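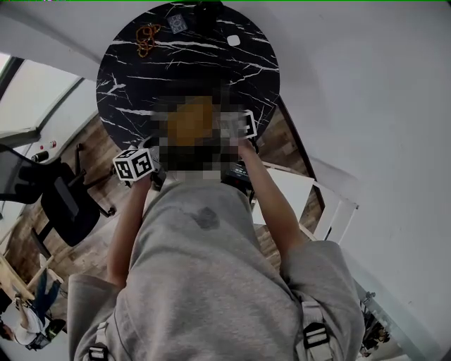

Vernik_Ops: The same fault was recorded at our site in August. The grip did not release when the trigger was let go, and the operator had to wait for the controller to time out. I would ask the original poster to confirm the firmware version before any conclusion is drawn.

Mostyn_Safety
Reply 2
The version is the one supplied by Distach with the current units. Of 87 handovers logged on Saturday, 17 ended with the fingers remaining closed after the release command. No injury was reported. Use of the affected pair has been suspended pending inspection.

hallam_bench
Reply 3
With respect, suspension seems excessive. The closing force is low and the pads are soft. Our own units have completed up to 200 cycles a day without incident.

Mostyn_Safety
Reply 4
Closing force is only part of the assessment. Our concern is the handover, when a second gripper approaches an item the first has not let go of. With a curved, band-like piece pinched at its narrow lower section, as in the second picture, the other tool has to come in from the side, and the hand holding it follows close behind. If the first set of pads stays shut, the operator is likely to pull.

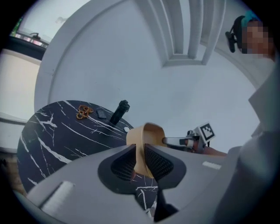 Pruvden_QA
Reply 5
Our procedure requires the receiving operator to wait for a spoken confirmation of release. We would also recommend that the working surface be cleared before each run. Pretzels and a bottle on the table should not be there during a fault test, whatever the cause proves to be.

hallam_bench
Reply 6
I accept the point on handovers but not on the table. A bottle does not hold a gripper shut.

Mostyn_Safety
Reply 7
Both comments are noted. The logs have been sent to Distach, and the pair will remain out of use until a written reply is received.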